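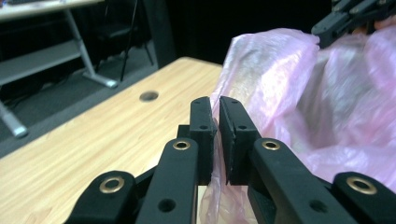 How do you keep plastic bags from taking over a kitchen drawer?

Flatten each bag, fold it lengthwise into a strip, roll it or fold it into a small square, and store the squares standing on edge in one container. When the container is full, stop keeping bags until you have used some.

The rest of this page covers which bags to save, how to fold them, where to put them, and a few jobs they do well around the house.

Sorting the pile

Take every bag out of the drawer, from under the sink, and from inside the other bags. Put them on a table and sort by type. Thin produce bags go in one pile, handled grocery bags in another, and heavy store bags with stiff handles in a third. Bread bags and zip bags get their own pile.

Throw out anything sticky or torn down a seam. Bags that held raw meat or fish go in the trash without a second thought. The same goes for bags that have turned brittle. Old plastic breaks into flakes when you crumple it, and the flakes stick to everything.

Check for holes by trapping some air in the bag and pressing gently. A bag with a pinhole is fine for carrying shoes but will leak in a trash can. If you don't want to keep a separate stack for leaky ones, get rid of them now.

Most homes end up with far more than they can use. I counted ours once before a move and got to 198, which is why this page exists. We kept 21 and took the rest to the drop-off bin at the grocery store. Many larger stores have one near the entrance. Curbside recycling usually won't take film plastic, as it wraps around the sorting machinery, so check your local rules before you put any in the cart.

Opening a bag that won't open

New produce bags and can liners are often stuck shut at the top. Dampen your fingertips on a wet sponge or a piece of washed lettuce, then rub the edge back and forth between thumb and finger. Pulling at the two sides doesn't help much. If you can't tell which end opens, look for the end without a heavy seam.

For can liners, hold the opening with both hands and bring it down fast through the air so it fills. Push it into the can afterward. Lining the can with the bag still half closed leaves an air pocket underneath and the bag rides up.

Folding handled bags

1. Lay the bag flat and push the side pleats back in so that it looks the way it did when new.

2. Smooth from the bottom toward the handles to press the air out.

3. Fold in half lengthwise, then in half again. You want a strip two to three inches wide.

4. Starting at the closed end, fold the strip up in a triangle, corner to edge, the way a paper football is made. Keep going until only the handles are left.

5. Tuck the handles into the last pocket.

The first few take a while. After that it is a thing to do while water boils. Slippery bags come undone if the strip is too wide, so fold those in thirds at step three.

If triangles are too much trouble, fold the strip into a square and hold it with a rubber band. My neighbor Sawsan Harb ties hers in a loose single knot. It's quicker, though it takes up about twice the room.

Folding produce bags

Thin bags are harder to fold neatly because they cling. Don't try to do them one at a time. Stack 8 of them, smooth the stack, and roll it up from the bottom. Put the roll in an empty paper towel tube and pull from the middle as needed. One tube holds two rolls.

Make sure the bags are dry first. A bag that held washed greens should be turned inside out and hung over a faucet or a wooden spoon stood in a jar. Damp bags rolled together will smell within a few days, especially in July.

Where to keep them

An empty tissue box works well. So does a shoebox with a divider down the middle, one side for large bags and one for small. We use a Stoltby drawer bin that was meant for silverware. The squares stand on edge in a row and you can see how many are left.

Fabric tube dispensers that hang on a door look tidy, but they fill up without anyone noticing. If you have one, sew or pin it shorter. Half the length is plenty.

Don't store bags next to the stove or on top of the refrigerator. Warm plastic sticks to itself. Keep them up high or behind a latch if there are small children or pets in the house.

Cleaning bags for another use

Zip bags that held bread, crackers, or dry beans can be washed. Turn them inside out, put a hand inside as if it were a mitten, and wash in warm water with a drop of dish soap. Rinse well and dry with the opening down. Skip the corners and you'll find crumbs there later.

Don't reuse a bag that held raw meat, eggs, or anything moldy. Don't put printed grocery bags in direct contact with food either, since the ink can rub off. If the print is on the outside and you turn the bag inside out to dry, remember to turn it back.

Good uses for saved bags

Small trash cans. Grocery bags fit most bathroom cans. Hook the handles over the rim and put two spares flat in the bottom under the liner.

Paint brushes. If you are stopping for lunch in the middle of a job, wrap the wet brush tightly in a produce bag, squeeze the air out, and fold the end over. It will stay soft for several hours. Overnight, put it in the refrigerator.

Shower heads. Fill a strong bag with white vinegar, lift it over the head until the nozzles are covered, and fasten with a rubber band. Leave it for an hour, then run hot water. Don't leave vinegar on brass or gold finishes.

Packing shoes. One bag per pair, soles together.

Rolling pie dough. Slit a clean, unprinted bag down both sides and open it flat. Roll the dough between the layers and you won't need extra flour.

Padding. Crumpled bags are fine around mugs and jars in a box. They are not enough for plates. Put plates on edge with paper between them.

Holding the car cleanup. Keep three or four folded in the glove box. Ayman Hattar, who reads this page and writes in often, keeps his in an old mint tin.

Jobs they are bad at

Leave them out of the compost, including most bags that say they break down. Those are usually made for commercial composting and will sit in a backyard pile for a long time.

Don't store potatoes or onions in closed plastic. They sweat and then rot. Mushrooms do better in paper.

Don't wrap leather shoes, wool, or silver for long storage. Trapped moisture does more damage than dust.

Fixing a torn handle

Knot the torn ends together if both are long enough. If one has come away completely, gather that side of the bag, twist it twice, and tie it to the good handle. It will carry light things as far as the car. Tape doesn't hold on this kind of plastic when there's weight on it.

Keeping the number down

Put two cloth bags back in the car as soon as the groceries are unpacked. Loose lemons, bananas, and onions don't need a bag at the store. If the bin is full when you get home, the new bag goes straight into the pile for the drop-off, and that pile goes along on the next shopping trip.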